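Teleoperation and Hand Guiding > Two-arm tasks with film and wrap

clirwood_bench
Posted in March, 14 replies

We're collecting two-arm demos with bubble wrap on the Jarnitz cell and I can't settle on a method. Leader arms feel natural but I lose the fingertips whenever the two grippers come together. Hand guiding is more accurate, but one person can't move both arms and watch the wrap. What are people using for soft material?

tapeloop
Leader arms, always. With hand guiding your own hands end up in the camera view and you have to replay everything to get clean video. Wrap never lies the same way on the replay.

adebisi_lab2
Disagree with tapeloop. For the last bit of the approach we guide by hand and save the poses, then drive the rest remotely. It cut our throwaway demos a lot. Can you post some stills, clirwood? Hard to tell what you mean by losing the fingertips.

clirwood_bench
Three stills, grippers close together over the floor in all of them. 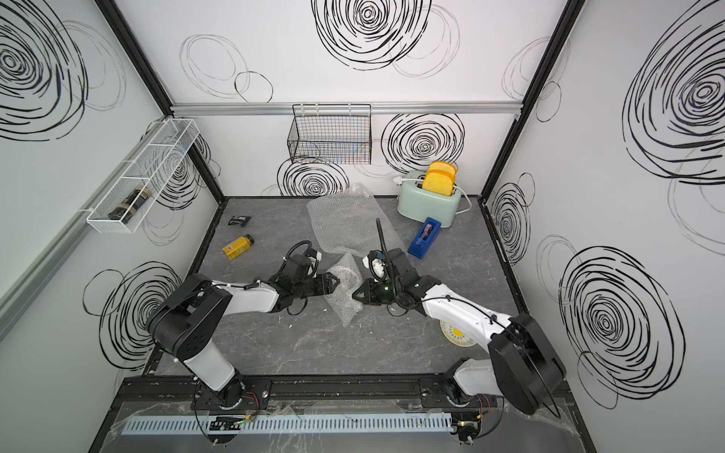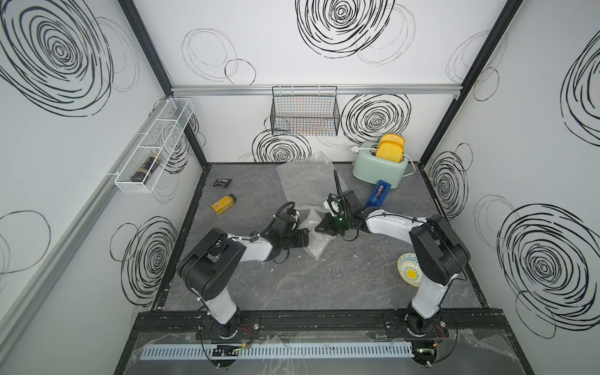
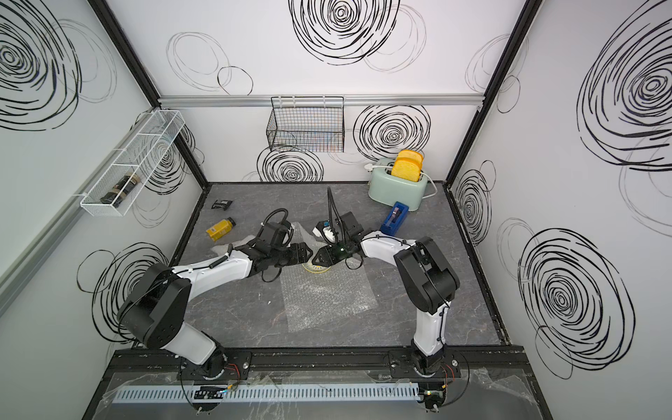
Photos: clirwood_bench, Jarnitz cell, fixed camera. OK to reuse with credit.

adebisi_lab2
Thanks. I'd start by moving the toaster and the tape dispenser out for the first few hundred demos. Get the wrap working on a bare floor, then bring the clutter back.

clirwood_bench
I want the clutter in from the start. We have 3,334 demos logged and the target was 3,000, so the count isn't my problem. Quality is.

tapeloop
Then throw out the bad ones. Anything where the operator stops and hunts for an edge will teach the arm to stop and hunt.

bodance
I wouldn't delete all of those. A few slow recoveries are useful if they end in a good grip. Tag them and train with and without.

As for the fingertips, put a second monitor next to the leader arms with the wrist view on it. We also limit each operator to 12 demos before a break. After that they start rushing the close.

clirwood_bench
The wrist view is on a tab I never open. I'll try it on its own screen and tag the slow ones.

tapeloop
Still say delete them.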